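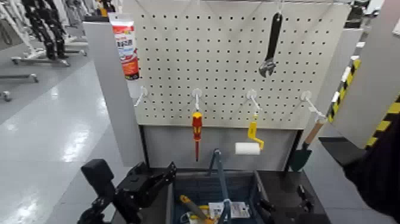
What should a small online store do with the reviews on its product pages when it switches plugins?

Export them first, import them into the new plugin on a staging copy, and only then turn the old one off. Short thread on how I did it.

The store is on WordPress and had 392 products and 2,294 reviews. The old review plugin was Fletine. The new one is Ellow. Both keep reviews in their own database tables, so deactivating one and activating the other gets you blank product pages.

Fletine exports to CSV. The export button is under Tools and not under Reviews, where I looked first. It leaves out photos customers attached unless you check the box for media links.

Open the CSV before you do anything else. Mine had the star rating in one column and the product ID in another, fine. The dates were day first. Ellow wants year first. Change the column in a spreadsheet and save as UTF-8, or the accented names come out as question marks.
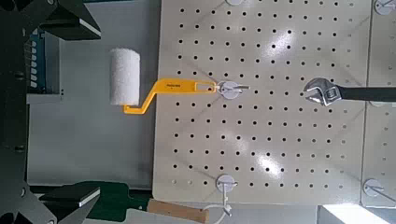

Then the import. Ellow takes the file in batches and more than 15 minutes went by before mine finished. Leave the tab open. I closed it once and had to clear the table and run it again, because it doesn't pick up where it stopped.

Match reviews by SKU if your products have them. Product IDs are fine if the staging copy is recent. Mine was from November and the newer products had different IDs, so I made a fresh copy and started over.

2 reviews failed. Both were for products deleted a long time ago. I left them out.

Check the star ratings in search results too. Fletine added its own schema markup and so does Ellow, and so does my theme, Salgado. With all of them on, each product had three sets of ratings in the page source. I turned it off in the theme options and kept the one from Ellow.

Clear the cache after the switch. Page cache first, then the CDN. Product pages showed the old review box until I did both.

Someone asked about the Romero theme. I haven't tried it with Ellow. Their docs say the review tab needs a template override — it's one file in the child theme.

Keep the CSV. I also left Fletine installed but inactive for a month before deleting it. Deleting it removes its tables, and there's no warning on the screen.

Next thing is the review reminder emails, which are still going out with the old link in the footer.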